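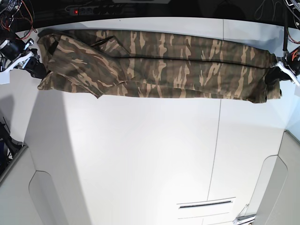

Pinza paralela Karnent K2, juego para dos brazos. El fabricante la vende como "solución universal para textil", y con esa frase en la mano la hemos probado antes de ponerla en catálogo. La ficha habla de sujeción estable en prendas largas. Sobre una prenda de camuflaje sostenida por los dos extremos, los dedos blancos, planos como placas, la mantienen casi horizontal y sin tocar la mesa, con el borde inferior algo caído. Bien. Lo que la ficha no menciona es que el extremo derecho queda hecho un bulto, y para doblar eso importa bastante más que la tensión.

Referencia: 1405
Contenido: 2 pinzas, dedos blancos de serie, cableado, tornillería
Precio por juego: 2000 € sin IVA
Controlador: no incluido (compatible con Timano; con otros, pregunte antes)
Plazo: según existencias

Lo de "universal" conviene leerlo despacio. El folleto se apoya en ensayos con toallas y camisetas lisas, todas del mismo gramaje. Un tejido grueso, con solapas y dobleces, es otro asunto, y no hemos recibido del fabricante ningún dato al respecto pese a haberlo pedido dos veces.

Dedos y cámara de muñeca Mitley (opcional, ref. 342)

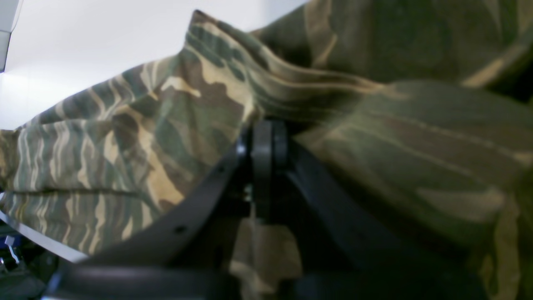 La cámara de muñeca se anuncia como ayuda para localizar el punto de agarre. Es el accesorio que más nos piden y el que menos nos convence. Cuando los dedos negros se meten en la tela, el tejido ocupa casi toda la vista y la mitad derecha sale algo borrosa; del entorno queda un trozo de pared blanca y poco más. Con un estampado de manchas verdes, marrones y arena, distinguir un pliegue de un dibujo es pedirle mucho a cualquier programa. Quien trabaje con tela lisa tendrá mejor suerte, suponemos - no lo hemos medido.

Frente a la Boonchu, que también distribuimos, la Karnent se monta antes y los dedos se cambian sin desmontar la carcasa. La Boonchu es más cara y su manual es peor. En agarre no nos atrevemos a declarar ganadora: las pruebas con una y otra se hicieron con prendas distintas y la comparación no sería seria.

Recomendable para laboratorio y para pruebas de manipulación a dos brazos. Para una línea de producción, pida una demostración con su propia prenda y su propio controlador. El folleto no sustituye a eso.

Devoluciones: se admiten juegos completos, con los dedos sin mecanizar. La cámara Mitley no se devuelve una vez instalada.

Ficha revisada el 14 ago 2025. La próxima tarifa se publica en diciembre.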